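Merle Hapeta starts every session at the Prullura workshop with a torch and a rag, and she's clearly having a ball. The two-armed cell she looks after has 1039 hours on it, and she can tell you which cable tie went on at hour 36!

First she follows the cabling along each arm with her fingers, feeling for spots where it has stiffened or rubbed. Then the grippers: pads wiped, screws nipped up, each one opened and closed by hand. The black fabric gets a going-over with a lint roller (dust shows up on it like snow, she says).

My favourite part is the centring check. Both arms come in slowly over the white board, one from each side, and Merle crouches at the front rail to watch how they settle. If the left one sits a hair low she'll redo its zero on the spot, and she hums the whole way through it.

"Zdenka built it," she says. "I just keep it sweet."

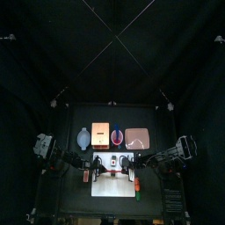 *Both arms at the white board in the Prullura cell, with its black fabric walls.*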